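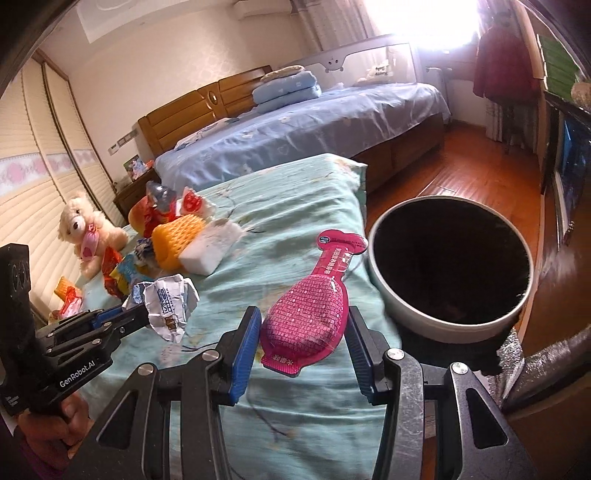 Ticket: crumbs, wrappers and a mark on the sheet, small bedroom
Site: Favindale, upper floor
Status: closed
Priority: low

Reported
Snack packets and other bits keep collecting on the single bed. The teal flowered sheet has dark threads on it after every wash, and there is now a greasy mark near the pillow end. The tenant asks whether the sheet needs replacing and what to do about the threads.

First reply
Please clear the bed fully before anything else. Empty wrappers go in the general bin. Unopened packets go in the lidded box on the landing shelf. Bread should go back to the kitchen the same day. Foam fruit sleeves and sponges are not bedding, so find them another place or throw them out. Drinks bottles need their caps on tight and should not be stood on the mattress.

Once it is clear, take the sheet off by the corners and shake it out of the window. Do not drag it across the floor.

Update 1
Bed cleared. Crumbs were mostly along the wall side. Sheet shaken out and washed at 40 with the usual powder. Threads still there when dry, fewer than before. The mark has faded but can be seen in daylight.

Reply
The threads are unlikely to come from the sheet, as the colour is wrong. Please check what else is going in the same load. Dark towels and the Carré throw are the usual cause. Clean the lint filter too, and run the machine empty once.

For the mark, rub in a little washing-up liquid, leave it for 5 minutes and rinse from the back. Repeat if needed. Do not tumble dry until it has gone.

Update 2
The navy throw was in with the sheet both times. Hem has come undone along one side and is shedding. Filter had a thick pad of dark fluff in it. Sheet washed again by itself, no threads. Mark gone after the second go with washing-up liquid.

Reply
Good. Throw to be hemmed or washed in a bag from now on. No new sheet needed, so the Zirkholm order (ref 284) has been cancelled.

Update 3
Teddy bear wiped over with a damp cloth and put back on the bed. Crumbs had got down between the mattress and the wall, so the mattress was pulled out and the gap vacuumed with the narrow nozzle. A small bin with a lid has been put beside the door.

Closed by tenant. Reopen under the same number if the mark comes back.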